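The November open day at Tistwood started in the parking lot, with a line already out the door, and I loved every minute of it. Lionel Treloar led my group straight to the tables, where people teach machines by doing the job themselves — black grippers strapped over their hands, snacks for practice.
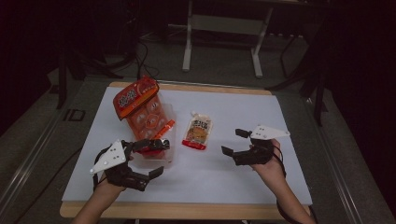
Two hand-worn grippers, an orange snack pack and a small spouted pouch at Tistwood.

I got 10 minutes with a pair. My first grab missed! "Slower," said Treloar, and my next one held. I went back in line for another turn.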